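Date: January 2018
From: Zlata Tkachenko
To: diabetes-home list
Subject: Re: evening readings and the new meter

Hi Rosaura, hi everybody,

Rosaura Montoya wrote:
> My mom's clinic switched her to the Tralix meter and it sends
> everything to the portal by itself. Great, except her evening
> numbers look way higher than on the old one. Do I trust it?
> And does anyone know if the nurse sees them right away?

I went through the same thing with my dad in May! First thing I'd check is the clock. His came set to the wrong time zone, so his after-dinner readings were getting filed as bedtime ones and the whole chart looked scary. It's under Settings, then Device, and you have to hold the button for 5 seconds before it lets you change anything (the booklet skips that part, naturally).

If the clock's fine, take both meters along to her next visit and have them do a side by side with the lab draw. Hamdia Gebretsadik did that for us and it took no time at all.

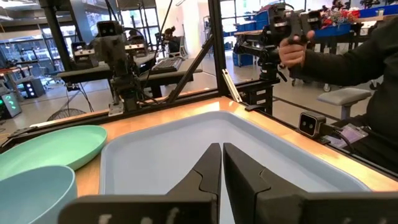

Sulside Home Monitoring Group – Family Caregivers

As for who sees the numbers, no, not right away. At our clinic somebody opens the portal on weekday mornings, and that's it. So if she gets a reading that worries you on a Saturday night, please call the after-hours line and don't wait for a message back. Our portal has a little green check next to each reading, and I thought for weeks that it meant a nurse had looked. It only means the thing uploaded.

Myroslav, you asked about strips a while back. Dad's plan covers 100 a month now, but we had to get the doctor to write "tests three times daily" on the prescription. Before that they kept sending the small box.

Also, does anybody still have the food log sheet Hryhorii made? I can only find page two.

Hugs to your mom, Rosaura,
Zlata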